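Pre-Purchase Safety and Condition Checklist
Hand-Held Gripper Stations, Mezzanine Work Area
Stosetti Facilities and Equipment Planning

Inspection carried out by: Halvard Hedlund, Equipment Planning
Reviewed by: Dirk Verbeke, Workplace Safety
Supplier under consideration: Kristiansen (grippers and spare parts)
Other quotations held on file: Banix (tables and storage), Badesell (electrical work)

Purpose of this checklist

The department has asked for funds to replace part of its present stock of hand-held grippers and to open 2 further stations on the same floor. Under the purchasing rules, no order above 2,000 may be placed until the existing area has been inspected and the findings entered against each budget line. Each item below is marked Satisfactory, Action Required or Deferred. Comments are binding on the requesting department unless they are marked as advice.

Section A. Floor space and access

A1. Walkways between stations are clear and wide enough for two persons to pass.
Result: Satisfactory
Comment: Measured with the chairs pushed in. The requesting department should repeat the measurement with the chairs in use before the new tables are ordered.

A2. Railings are firm, free of sharp edges and not used for hanging cables or bags.
Result: Satisfactory
Comment: Two fixings were tightened at the time of the inspection. No budget entry is needed.

A3. The planned layout leaves the stair head open at all times.
Result: Action Required
Comment: The drawing supplied by Banix places the corner of a storage cabinet too near the stair head. A revised drawing must be received before the quotation is accepted. Banix has confirmed that the change does not affect the price.

A4. Lighting at table height is even and does not cause glare on equipment.
Result: Satisfactory
Comment: Readings were taken in the morning and again at 4:30 p.m. The second reading was lower near the stair head but still within the house limit.

Section B. Tables, household props and small appliances

B1. Tables are stable and carry the expected load without rocking.
Result: Satisfactory
Comment: The present tables may be kept. The request for a full set of replacements is not supported, and the sum should be moved to line 7 (spare parts).

B2. Appliances used as props are listed in the equipment register.
Result: Action Required
Comment: Several small appliances were bought from the general supplies account and have no register number. They must be entered before the close of November. In future, props that plug in are to be bought through Equipment Planning, whatever their price.

B3. Appliances are isolated from the supply when they are handled but not operated.
Result: Action Required
Comment: Staff follow this practice, but there is no written instruction at the stations. A printed notice is sufficient. For the new stations, Badesell has offered switched outlets with a key, and the reviewer recommends that these be included in the first order.

B4. Items placed on top of appliances are light and are removed before any appliance is heated.
Result: Action Required
Comment: The rule should be added to the notice required under B3. Plants and flowers are permitted as table items. Water in vases is not permitted above an appliance.

B5. Breakable items are kept in closed storage when not in use.
Result: Deferred
Comment: Depends on the cabinets quoted by Banix.

Section C. Hand-held grippers

C1. Jaw padding is complete, firmly bonded and free of tears.
Result: Action Required
Comment: Padding wears faster than any other part and has been replaced from operating funds without a plan. The department is to keep a record of each replacement for one full quarter. Until that record exists, the planning figure of 1,013 per year for padding and jaw parts is accepted as a ceiling — it is not to be treated as a forecast.

C2. Wrist straps are fitted and adjusted to the user before work begins.
Result: Satisfactory
Comment: Straps should be bought in more than one size. The Kristiansen quotation lists a single size and must be amended.

C3. Markers mounted on the grippers are flat, clean and undamaged.
Result: Satisfactory
Comment: Spare markers are printed in house. No purchase is required, and the item may be struck from the Kristiansen quotation.

C4. Weight of the gripper is suitable for the length of a working session.
Result: Action Required
Comment: Operators reported tired forearms toward the end of long sessions. The reviewer asks that weight be made a scored item in the comparison of suppliers, with the same standing as price. A rest stand for each gripper should be added to the order.

C5. Grippers are stored off the floor and away from table edges.
Result: Action Required
Comment: Wall hooks are acceptable. The cost is small and may be met from line 7.

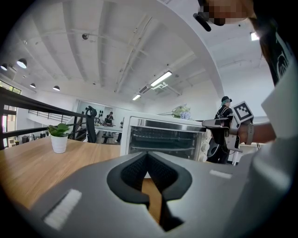 Mezzanine Work Area, November

Work in progress was observed under the normal arrangement, with household items set out on a wooden table. The points noted in this part of the inspection concern the working distance between persons and equipment, and they bear directly on the number of stations that the floor can hold.

Section D. Persons at the stations

D1. Each operator has enough room to extend the arm fully without reaching into another person's space.
Result: Action Required
Comment: A forearm extended with a gripper takes up more room than the Banix drawing allows, and the gripper itself adds to the reach. With a toaster oven on the table and other persons close by, the clearance behind the table becomes the limiting measure. The table spacing on the drawing must be increased. If the increase cannot be made within the existing floor area, the request for 2 new stations is to be reduced to a single station.

D2. Headsets do not restrict movement and have no loose cable near the jaws.
Result: Satisfactory
Comment: Any new headsets should be wireless. Replacement ear pads are to be ordered with them, as headsets are shared between shifts.

D3. Long hair is tied back and loose sleeves are secured when grippers are in use.
Result: Action Required
Comment: The present guidance mentions sleeves only. It is to be amended to cover hair, and a supply of hair ties is to be kept at the stations. Cost is negligible.

D4. Desk staff on the same floor are not disturbed by work at the stations.
Result: Satisfactory
Comment: Desk staff raised no objection to the present level of activity. They asked to be told of the delivery times for new furniture, and this has been agreed with Banix.

D5. Operators have been trained and their training is recorded.
Result: Satisfactory
Comment: Training for new operators must be shown as a separate cost. It was left out of the original request.

Section E. Budget findings

E1. Grippers. Purchase supported, subject to an amended quotation from Kristiansen covering strap sizes, rest stands and the removal of printed markers. The order should be placed in two parts, the second to follow the quarterly wear record described under C1.

E2. Tables. Replacement of existing tables not supported. Tables for new stations supported once the spacing under D1 has been settled.

E3. Electrical work. Switched outlets supported. Badesell is to carry out the work outside normal hours, with access from 6 p.m.

E4. Spare parts. Line 7 to be increased by the sum released under B1. The line may not be used for headsets or furniture.

E5. Props and small appliances. A yearly limit of 2,000 is proposed. Mr. Verbeke notes that this limit should include disposal of worn appliances as well as their purchase — disposal has so far been charged to the building account.

Section F. Follow-up

The requesting department is to return the revised floor drawing, the amended quotations and the completed equipment register together. Partial returns will not be reviewed. Items marked Action Required in Sections B and D may be closed by a written statement from the department head. Items in Section C will be closed only after a second visit.

Questions on the budget lines should be sent to Mr. Hedlund. Questions on the safety findings should be sent to Mr. Verbeke, who holds the signed copy of this checklist.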